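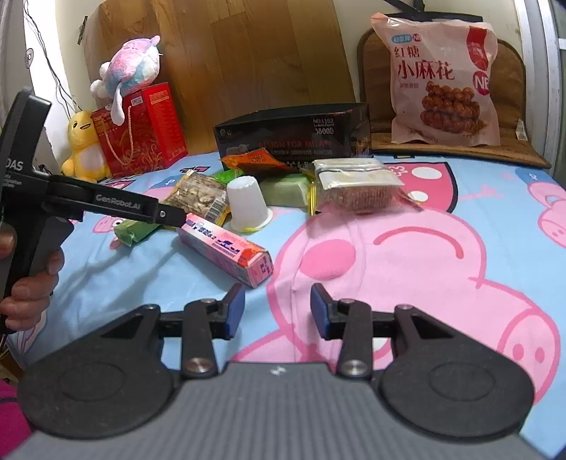 Progress report to the Altine Fund, Feb 24, 2020
Clemadier Neighborhood Sewing and Mending Program

Dear friends at Altine,

I meant to get this to you sooner, but the winter session ran long (in the best way!) and I wanted the final attendance sheet in my hands before I sat down to write. Since August we have mended 858 pieces of clothing, mostly coats and school trousers, and 417 people have come through the door at least once. Our target for the whole grant year was 200 people, so you can imagine how pleased we are, and how tired.

The beginners' class is full at 30 places, and Cuiping Fang has kindly agreed to take a second group in the evenings. She is very patient with zippers. The Tambunan branch opened later than we promised you, as the heating had to be repaired first, and it is still quieter than we would like. We have put up new signs and will try a Saturday-style drop-in there over the school break.

On money, we are a little under on thread and fabric and over on machine servicing. The two oldest machines needed new motors. I would like to move the leftover supplies money across to cover this, if you are happy with that, and I can send the Proninell invoices whenever you want them.

With warm thanks from all of us, and do come by for tea if you are ever nearby.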